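Documentary Film and Its Claims
Handout 6: Narration, silence and the "observed" film
Revised February 17, 2021

Read this before the screening of Sturkisside. Bring your shot log from last time, even if it is a mess.

1. What "no narrator" is supposed to mean

The press notes for Sturkisside say the film "lets the village speak for itself." Be suspicious of that sentence wherever you meet it. Villages don't speak. People in them do, and somebody decided which ones we would hear, for how long, and over what music. The film runs 74 minutes. By the director's own account in the notes, it was cut down from nearly 200 hours of footage. Taking out the voice-over removes one kind of guidance and leaves all the others in place.

Keep these apart in your notes:
Voice-over: a speaker we don't see, talking to us.
Title cards: narration you have to read.
Interview sound laid over other footage: often narration in disguise.
Music: see section 3.

In the ferry sequence, a woman talks about her brother leaving while we look at a man coiling rope. Most of last year's class wrote that the man was the brother. The film never says so. Go back and check who is speaking when he finally turns around.
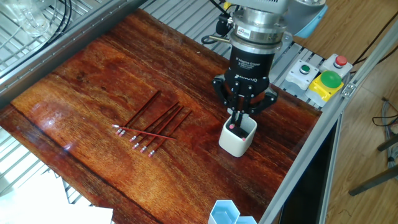
The cut does the work there, and it does it without making a claim anyone could be held to. Whether you call that tact or cheating is up to you, but pick one and defend it. "It creates ambiguity" will not get you through a discussion section.

2. The long take as a promise

Skamus opens with a shot of a harbor wall that lasts most of a reel. The usual line is that a long take is more truthful because nothing has been cut out. I don't buy it, or not all of it. Plenty has been cut out: everything behind the camera, everything before the start, and the other mornings when the light was bad. What a long take does give you is time to notice things the director may not have planned. That's worth having. It is a smaller thing than truth.

Compare it with the market scene in Petach, which is built from 13 short shots. Ask what you know at the end of each. I think the market scene tells us more about how the place works, and I have yet to hear a good argument against that. Please try.
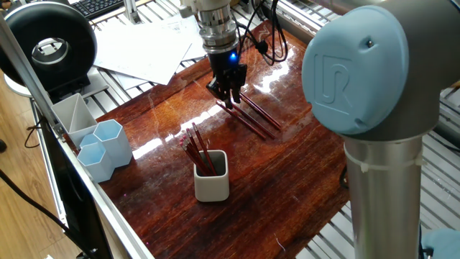

One caution on Petach. The seller's quarrel is covered from two sides with matching light and continuous sound. Either there were two cameras or the quarrel happened twice. The credits list one camera operator. Credits are sometimes incomplete, so this proves nothing, but it should bother you a little.

3. Music

Iyer has no score for its first half, and then strings come in over the flooded school. Watch the scene muted, then with sound, and write down what you felt each time before you write down what you think.

4. Numbers on screen

Iyer ends on a card: 2,433 households moved. No source, no dates, no definition of "moved." Viewers tend to remember the figure and trust it, coming as it does after an hour of careful looking. The card was changed after the August festival cut, which had no number at all.

For next time: two pages on one cut in Sturkisside that makes a claim. Give the time code. Do not summarize the plot.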